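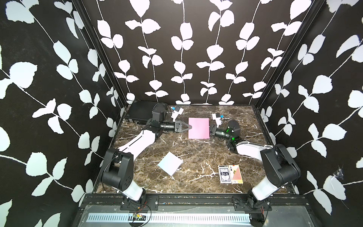 ## Session 4: Recording a two-arm paper task

You need a partner for this one. One person drives, the other resets the table and keeps the log. Swap after every 13 episodes.

The task is to pick up the pink sheet with one arm, pass it to the other, and lay it down flat. Both arms have to touch the paper in every episode or it doesn't count.

### Before you power on

1. Check that both base plates are tight on the front rail. If one rocks when you push on it, stop and get Toon Vanhove.
2. Tuck in any loose wires along the front edge so they can't catch on an elbow.
3. Move both arms by hand through their full reach. They should not touch the walls or each other's camera mounts.

### Set up the table

Put the pink sheet near the center-back, turned a little, where both grippers can reach it. The pale sheet goes at the front left, set like a diamond. The two packs of cards go side by side at the front right. Leave the pale sheet and the cards alone while recording. They are distractors, and the policy has to learn to ignore them.

Use a fresh pink sheet when the old one gets creased. A creased sheet is much easier to grab, and the model will do badly on a flat one later.

### Record

1. Start the Skorden logger and type your team name. No spaces.
2. Bring both arms to the ready pose, with the grippers facing the sheet from opposite sides.
3. Press record and wait for the beep.
4. Slide one fingertip of the gripper under the edge of the paper. Come in low and slow. If you push from above, the sheet skates away.
5. Close, lift a few inches, and hold still while the second arm takes hold.
6. Open the first gripper fully before you move the second arm. Most torn sheets come from skipping this.
7. Lay the sheet down, back off, and press stop.

Each episode should run under 40 seconds. Delete anything longer and do it again.

### Problems we had last term

- **Gripper closes on nothing.** You are too high. Lower the wrist and try again.
- **Arm shakes when stretched out.** Move the sheet a bit closer to the front.
- **Logger drops frames.** Close the preview window. Nele Koster has a patch for this in the Ollow folder.

### Hand in

Each team needs 16 good episodes by the end of the session. Copy them to the shared drive with your log sheet, then park the arms and switch off at the wall.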